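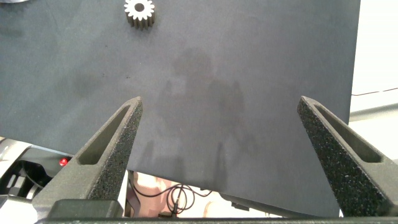 Issue 62

MALLOW

Episode 786 and my wrist has gone. Left hand on the leader arm, right hand on the pedal switch because the pedal switch broke and I taped it to the desk. Press. Reach. Close. Lift. Press. Keep or toss.

The gear sits up top on the gray board, far side, where I hate it. Fingers wide open. My own shadow on the felt, or somebody's – I lean back and forget to check.

Randmont wants 2128 by the end of the contract. Clean ones. A clean one has no hesitation in it, the sheet says. No hesitation! I have hesitated my whole life. I hesitated in April when the Oda job came up, sat on the email nine days, and then it went to someone faster.

So. Reach. Too low. Toss.

We call the arm Mallow. The software calls it unit 9. At night I dream in its shape, two fingers and no thumb, and when I pick up a spoon at breakfast I come down on it from above, straight, elbow out. My sister noticed. Said nothing, moved the sugar closer.

Episode 787. Reach, close, lift. Keep.

Episode 788. I sneezed in the middle. The gear jumped, the arm jumped. Toss. But I watched it back first and there it was, my sneeze, in steel. A little hop at the shoulder. I watched it again. Then I moved it out of the toss folder and into keep, and sat there with my ears hot.

They'd never find one in 2128. Would they.

After lunch the other setup. Dark cloth, big bright ring, lamps too strong, everything glaring back at me. You pinch the gear by its teeth and hold it standing up and you don't breath. Second gear waiting on the ring with its fat side turned. I do these better. I don't know why. Maybe because I can't see well in the glare and have to go by feel, and there's no feel in the handle at all, so whose feel is it.
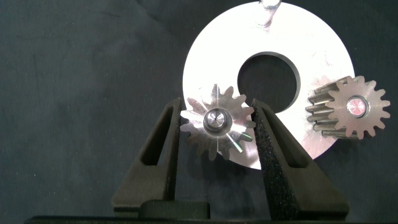 Midura came over the headset then, from the training side, which never calls. The new model was running, Midura said, first go on last week's data, and it was good, it was picking, only it did something odd before every grasp.

Odd how, I said.

It waits. Half a second, just over the part. Like it's making up it's mind. Had I been doing that?

I looked at my hand. It was hanging over the handle, not touching.

No, I said.

Well, somebody had, Midura said, and it was in all of them, and could I stop. Then a pause on the line. Then, quieter – it drops fewer, though. With the wait in. So maybe don't stop yet.

Click.

I thought about the sneeze, sitting in keep. Reached for the mouse. Held there, half a second.

Left it.

Episode 789. Press.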